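How to Bring a Gripper Arm into a Packing Room Without Losing the Packers

Before any arm lifts anything in our packing room, it lifts it in simulation first, and that is where I would ask you to begin as well, even if the crate with the real machine is already standing in your hallway and everyone is itching to open it.
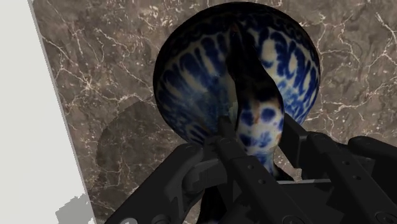

A rendered vase costs nothing when it slips, and you can let it slip all afternoon while the people who will work next to the arm stand behind you and tell you what they would have done with their own hands. That last part is what this page is mostly about. I look after the packing room at Brollach, where we wrap and ship ceramics for a handful of potteries and antique dealers, and in September we put our first arm on the line. I made some mistakes, fixed most of them, and have been asked by enough people in other workshops how we went about it that I finally sat down with a pot of tea and wrote it out.

What you need before you start

A simulation program that can load your own objects. We use Nelta, and whatever you have will probably do, as long as you can change the weight and the friction of a thing yourself.
Scans or models of the pieces you ship most. We began with 15 shapes and that was plenty.
A room with a big screen and enough chairs.
Your most experienced packers, on paid time, during the day. Please don't ask them to stay late for this.

Step 1. Watch a packer before you watch a robot

Spend a whole shift at the bench and keep your hands in your pockets. I thought I knew the job, having done it myself years ago, but I had forgotten how much of it happens before the piece is even picked up. Indrek Krūmiņa has been wrapping vases here for 22 years, and he turns every one of them a little toward the window before he lifts it. I had always taken that for a habit. He was looking for hairline cracks, and when he found one he went in under the body with his palm and left the neck alone entirely.

Write these things down in the packer's own words. "Feel if it wants to roll" is a perfectly good note. You can turn it into numbers later.

Step 2. Set up the grasp on the screen, together

Load one shape and put it on a plain surface. Put the gripper model in and try a grasp by hand, dragging the fingers where you want them. Then let somebody who packs for a living do the dragging. It takes ten minutes to teach, and the conversation gets so much better once the mouse is in their hand!

With anything that has a round body and a narrow neck, you will find that the neck looks like the natural handle to an engineer and like a bad idea to everyone else at the table. Try it both ways. Run the neck grasp slowly, then tilt the wrist and see where the weight of the body goes. Then run a grasp that carries the body from below, and compare the contact forces. We spent most of a Wednesday on this, and I would gladly spend it again.

A few settings we learned to check every time:

Weight. The default in our program was far too light, so everything looked wonderfully easy. Weigh the real piece on the bench scale and type that in. Our tallest floor jar was the one we kept getting wrong.
Friction. Glaze is slippery and bare clay isn't. If the foot of a pot is unglazed, give it its own value.
Finger speed at contact. Slow it down until the packers stop wincing, and then slow it down a touch more.
Surface errors. A scan can come in folded or twisted somewhere, and the picture may still look rather handsome from one side. Turn the model all the way around before you trust a grasp on it.

Step 3. Decide what the arm will not do

This is the step I skipped, and I am sorry I did. We announced the arm before we had settled its duties, and for two weeks people filled in the gap themselves, as anyone would. There were rumors at lunch about who was going. Nobody was, but I hadn't said so plainly, and by the time I did it sounded like something I had been told to say.

So make the list early and pin it up. Ours was fairly short. The arm moves sound, repeat shapes from the intake shelf to the wrapping bench. It does not handle repairs, anything cracked, anything with a loose lid, or anything a packer has set aside. A packer may set a piece aside for any reason and doesn't have to fill out a form.

You will also want to write down what happens to the time that gets freed up. At Brollach it went into inspection and into custom foam, two jobs we had always rushed. The packers' hourly pay stayed as it was at first, and after some back and forth we raised it for everyone who took on the inspection work. I would do that on the first day if I had it to do over.

Step 4. Move to the bench with seconds and rejects

When a grasp has held up on the screen, try it on real pottery you can afford to break. Bickerstaff, one of our potteries, let us have a stack of kiln seconds for the cost of the delivery. Start with the arm at its slowest speed, lay a thick mat under it, and keep 2 people in the room, one at the stop button and one watching the piece. Swap them often, as it is duller work than it sounds and attention wanders.

Log every lift in a plain notebook by the bench. We did 855 of them before the arm touched a customer's piece, and the notebook turned out to be more useful than the software report, mostly on account of the remarks in the margin. "Sounded wrong" appears a good many times, and it was worth looking into every time it did.

Step 5. Hand over the settings

Once the arm is on the line, the people beside it should be able to slow it, stop it and change a grasp without calling anybody. We gave each packer a login and a half day of practice. Adeck, who supplied our arm, wanted changes to go through their help desk, and we had a long and mostly friendly phone call about that. In the end they set up a packer's menu for us with the speed, the grip force and the choice of grasp on it, and the deeper things stayed locked.

Ask for this in writing before you sign. It is much easier to get then.

Step 6. Sit down again after a month

Bring back the same people, the same chairs and the notebook. Ask what has gotten heavier as well as what has gotten lighter. Our shoulders and wrists were doing better, and everyone agreed on that. But the room had become quieter in a way some people didn't care for, with the arm standing between two benches where there used to be a good deal of talk. We moved it to the end of the row. It has a longer reach to make from there and loses a little time on each piece, and we left it that way.

Indrek still turns the vases toward the window. We moved the inspection table over so that he gets the morning light on them, and he has started teaching two of the younger packers what to look for. If you are setting up a room from scratch, put that table in first and work out where the arm goes afterward.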